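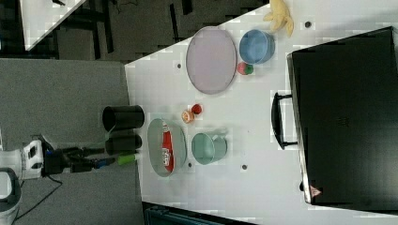

Could you confirm which pieces came from the Birnell tea set and which were on the table already, the Hamann help desk asked, and is the mug meant to have a saucer?

Fair question. I've answered it below, along with several they didn't ask.

**Ticket 117:** crockery and play fruit won't go back in the tub
**Opened:** Friday, May 16, 2025
**Priority:** low (theirs), medium (mine)
**Status:** open, like the tub

## What's wrong

We keep one storage tub for the play kitchen, a Hamann, 30 litres. The lid shut when it held only the Birnell set. Then came the Forer fruit, and the lid now rests on top at a jaunty angle and slides off when anyone walks past.

The mug is mint green and no saucer came with it. As far as I can tell it has never missed one.

## What I've tried

1. Emptied everything on to the white Clirnik table and left it spread out. It's 160 cm long and I had assumed that was plenty.
2. Put the big lavender plate in first, flat. It lodges halfway down and makes a very good false floor, under which nothing can be reached.
3. Put the lavender plate in on its edge. Better, but it leans on the light blue bowl, and the bowl gives way.
4. Stacked the light green plate on the lavender one. They are different sizes and slide about — the manual calls this "nesting".
5. Stood the black cups one inside the other. The smaller goes in the larger willingly enough. Getting it out again is a separate ticket.
6. Sorted the fruit from the crockery, leaving the lavender plate and the blue bowl where they were. The strawberries got as far as the tabletop beside the plate.
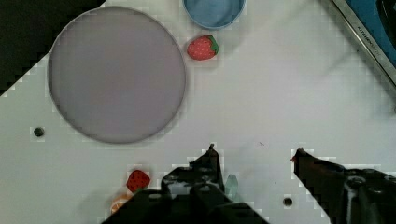 ## Suggestions received, with results

**"Put the fruit in the bowl."** Works until the bowl has to go in the tub. Then the fruit is in the tub, loose, and so is the bowl.

**"Remove any items that don't belong to the set."** This would mean the yellow plush toy and the red snack packet. The plush toy has been there longer than the tub. I'm prepared to negotiate over the packet.

**"Try turning the lid round."** It's square. I turned it round.

## Where we are now

Plates on the shelf, upright, behind a bookend. Bowl and mug next to them. Fruit in the tub with the lid on, and the lid shuts with a click I had forgotten it could make.

Hamann would like to close the ticket on the strength of that. I've asked them to leave it open until June, and to tell me whether the larger tub takes the same lid.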